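## 4. Working inside an open computer case

Applies to all Handadix cells that take computers apart or put them back together. Read Section 3 (Stops and Speed Limits) first. Last changed 2/26/21.

### 4.1 Before you start the arm

1. Unplug the computer from the wall. Hold its power button down for 10 seconds.
2. Put on a grounded wrist strap and clip it to the bare metal of the table.
3. Lay the case on its side with the open side up. Push on each corner. If the case rocks, shim it.
4. Move loose cables away from the part you plan to work on. Tie them back if they spring into the path.
5. Load the job file and compare its board name with the board in the case. Clakorell job files are not shared between boards, even when the layouts look alike.

**Caution:** Do not open the power supply. It can hold a charge after the cord is pulled.

### 4.2 First approach

1. Set the arm to reduced speed and keep the enable switch in your hand.
2. Bring the gripper over the board with the fingers closed. Stop above the tallest part near the target.
3. Check both views on the screen. The wrist view shows what the fingers may touch; the table view shows whether the arm will clear the rim of the case.
4. Lower in short steps. Release the switch if the fingers drift toward a socket.
5. Save the height as the approach point. All later moves to that target must pass through it.

**Note:** An open processor socket is a keep-out zone — set it in the job file before any move below the rim. Memory slots are keep-out zones too unless the job uses them.

**Caution:** Keep hands out of the case while the arm is enabled, including to catch a dropped screw. Stop the arm, then reach in.

### 4.3 Views to check

Wrist view first, then table view.

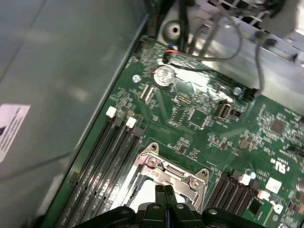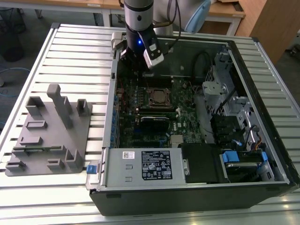
Vija Ozoliņš asks that step 4 of 4.2 also cover cables. At Lachance we had the fingers catch a thin lead on the way down, well clear of any socket, and the operator kept the switch pressed because the text only mentioned sockets. I would write "toward a socket or a cable" and leave the rest as it is.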